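Budget for the second year, then buy the robot

Benedita Paiva

When a small business plans for a robot arm, the number it starts with is almost always the price of the arm. I have sat through enough of these conversations at Nondalstead, where we wash and press linens for guesthouses, to believe that starting there is a mistake. The arm is the easiest part to price. A sales rep sends you a figure, you put it in a spreadsheet, and everything after that gets squeezed into whatever is left.

We did it that way ourselves. In May our operations manager, Emiliano Trujillo, asked for quotes on a single arm to handle the clearing and sorting work around the machines. Two came back, one from Stilleo and one from Peixoto. They were close enough on price that we spent most of a meeting arguing over the gap between them. The line for grippers, spare fingers and cables was one row near the bottom, and it read 400 dollars. None of us questioned it.

That row was wrong by a wide margin. By the end of the summer we had spent 1,517 dollars on it, and the arm itself had needed nothing. Fingers wear. Cables run along a joint that bends all day and they fail at the bend. A bracket cracks and the replacement ships from far away. I don't blame the supplier for this. We had asked for the price of a robot and were given the price of a robot.

My view is that a first budget should be built from the work backward. Write down what the thing will have to pick up and where those objects will be sitting. Then price the hand, the camera and the lights, then the hours of the person who will look after it. The arm goes in last.
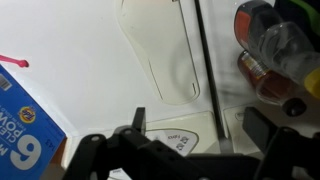

The tops of laundry machines are a good test of any plan, and they almost never appear in one. People use them as shelves. A detergent box, a bottle lying on its side, something thin that was put down and left there. The surface is white and shiny, which makes trouble for some cameras, and a clear bottle is harder to find than a colored one. A gripper that does well on folded towels may be a poor choice for a round bottle with a slick cap. If you have only tested on towels, you have bought a towel machine, and you will find that out after the warranty card is filled in.

Judite Sampaio keeps our books, and she made the objection I hear most often. A small company can't price what it doesn't know, she said, and padding every row is how projects get turned down. She has a point. We are not a factory with an engineering department. But there is a cheap way to learn what you don't know, and that is to rent. Neltley quoted us 838 dollars for a short rental with two types of gripper. We turned it down because it looked like money thrown away on something we planned to own. It would have told us which hand to buy, and it would have cost less than what we spent on parts.

The other objection is that the staff can simply tidy up first. Clear the surfaces, put everything in a bin, and let the arm work in a clean space. Some of this is sensible and we do some of it. Still, those minutes belong in the budget. Miyuki Takeda, who supervises the floor, logged 42 hours of tidying and resetting over the first stretch -- paid hours that did not appear in any version of the plan. If a machine needs a person to prepare its table, then the person is part of the machine's price.

I would also put the second year on the same page as the first. Most requests I have seen cover purchase and installation and then stop. The second year has no purchase in it, so it looks free, and the people approving the money treat it that way. Then a repair bill arrives in a month when the boiler also needs work, and the arm sits idle while the two bills compete.

None of this is an argument against buying. We are keeping ours, and Emiliano wants a second one. I have told him I will support it if the request lists parts, labor and a rental trial ahead of the arm, with two years of costs shown. He has sent me a draft with the parts row filled in. The labor row is still blank, and Miyuki has the numbers for it.

August 2018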